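Home | Getting started | Power and charging | Cleaning | Spare parts

2. Placing and powering the Harka desk lamp

Read this section before you plug anything in. It covers the Harka and the smaller Lillus, which uses the same base and lead.

Plugs, sockets and adapters

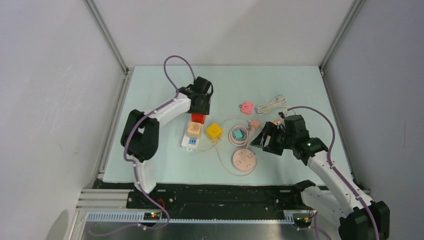
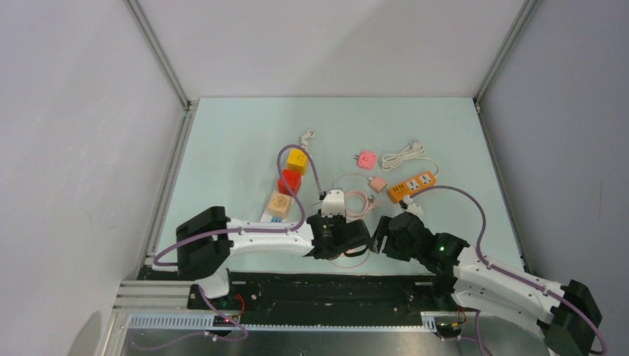
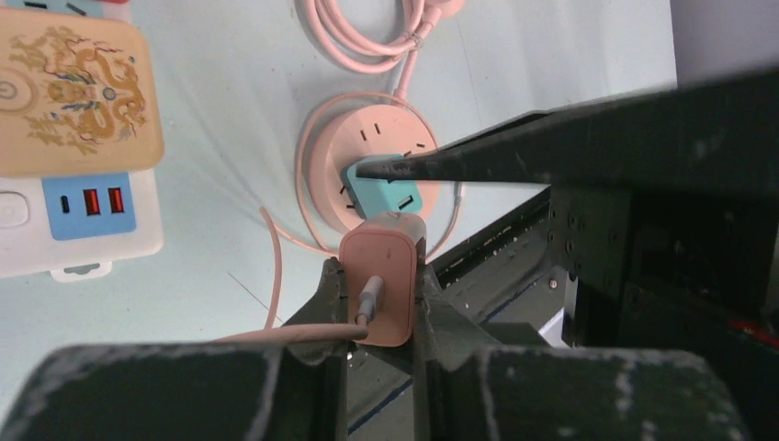
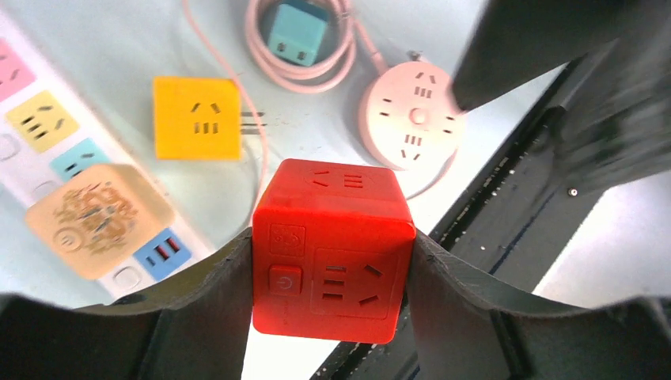

Before you start

Check that the box holds the lamp head, the arm, the base, the lead and 2 fixing screws. Keep the box until the lamp is working.

2.1 Choose a place for the lamp

1. Stand the base on a flat, level surface, at least 19 cm from any wall or curtain.
2. Turn the base so that the lead leaves from the back.
3. Check that the lead reaches the socket with some slack.

Note: The Lillus has a shorter arm. It can stand 9 cm from a wall, but not from a curtain.

2.2 Fit the arm

1. Push the arm into the base until it clicks.
2. Fit both screws from below and tighten them by hand.
3. Slide the lamp head on to the arm and turn it clockwise until it stops.

Caution: Do not lift the lamp by its head.

2.3 Connect the power

1. Set the switch on the base to OFF.
2. Push the small end of the lead into the base, then plug the other end into the socket.
3. Set the switch to ON. The light comes on at the lowest level.
4. Touch the ring on the head to make it brighter. Hold the ring for 2 seconds to turn the light off.

Caution: Do not run an extension lead under a rug. Do not plug one extension lead into another. Unroll a coiled lead fully before use.

2.4 If the light does not come on

Try another appliance in the same socket. If that works, push the lead firmly into the base again. If the light flickers, turn the lamp off, unplug it and check that the head is fully turned. Stop using the lamp if the lead is split or the base feels hot.

Last updated: October

Contact Ladosach Lighting | Copyright Ladosach | Back to top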